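Season tickets and matchday: your questions answered

10th March
By the Nalldale Town ticket office

When can I renew my season ticket?

Renewals open on the first working day of April and stay open for 3 weeks. Your own seat is held for you during that time. Once the window closes, any seat that hasn't been renewed goes on general sale.

How much is an adult season ticket?

An adult seat in the Benix Stand is £405. A place on the Skoka Terrace is £200. Both prices cover all home league matches. Cup ties and friendlies are charged separately.

Will the price change if we go up or down?

No. The price you pay at renewal is the price for the season, whichever division we are in come August.

Can I pay in instalments?

Yes. You can pay in two parts, the first when you renew and the second before the end of June. If the second payment is missed, the ticket is switched off at the turnstile until it is paid.

Can I move seats?

Renew your present seat first, then fill in a seat move form. Moves are dealt with in the order the forms arrive, after the renewal window has closed. We can't promise two seats together in the centre blocks.

What happens if a match is postponed?

Your season ticket is valid for the new date. If you bought a single match ticket and can't make the new date, ask for a refund before kick-off. We can't refund a match that starts and is then abandoned, but your ticket will get you into the replay at half price.

Can I lend my ticket to a friend?

Yes, as long as it is the same type. An adult can't come in on a junior or senior ticket. You can pay the difference at the ticket office up to an hour before kick-off.

Where do away supporters go?

Visiting fans use the Qian End, with its own turnstiles off the station side. Home colours are not allowed there.

Is there food at the ground?

There are kiosks behind both home stands and one in the Qian End. They open when the turnstiles do and close ten minutes after half-time. Cards only. 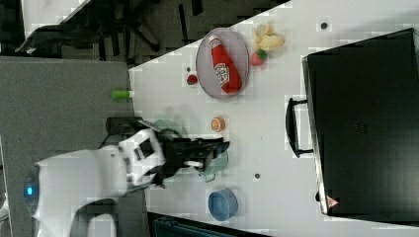 Ketchup and fruit on the table.

Can I bring my own food?

Sandwiches and snacks are fine. Glass, cans and flasks are not allowed through the turnstiles. Plastic bottles must be half a litre or smaller.

I've lost my ticket. What should I do?

Email the ticket office with your name and seat number. The old ticket will be cancelled and a new one left for you to collect on matchday. Bring photo ID.

Related
Getting to the ground
Accessible seating and parking
Junior membership
Ground regulations
Reserve team fixtures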